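Teaching grip by hand: a talk with Sverre Viklund
October 2018 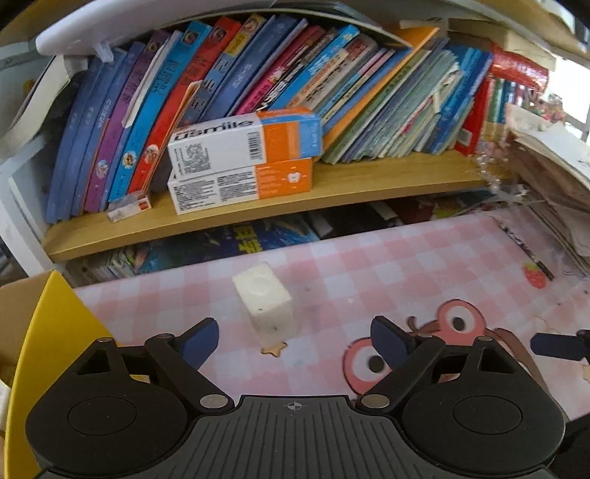
The hand-held gripper over a white block on a child-style desk mat.

Sverre Viklund has spent most of the past two years at Fjeld collecting short recordings of people picking things up. No robot arm is involved at that stage. A person holds the gripper, closes it on an object and puts the object somewhere else, while a camera on the tool records.

"We had 2,941 usable clips by May," he says. "I'd have liked more, but they came from 65 homes, and that matters more to me than the total."

His earlier work at Justmont used a bare bench and the same few objects. The policy trained on it did well there and badly anywhere else.

"Put a patterned cloth under the block and it missed," Viklund says. "It had learned the bench. Now we go to desks with books, boxes and papers on them, and we ask people not to tidy up."

The new policy, called Bruder, was tested on a fixed arm in two kitchens it had no clips from. It picked up small soft items well. Thin flat ones are still a problem — the fingers push them along the surface before they close.

Viklund does not think more clips will fix that. "It's partly the pads," he says. "We're trying a thinner pair from Emeck next, and then we'll record the flat things again."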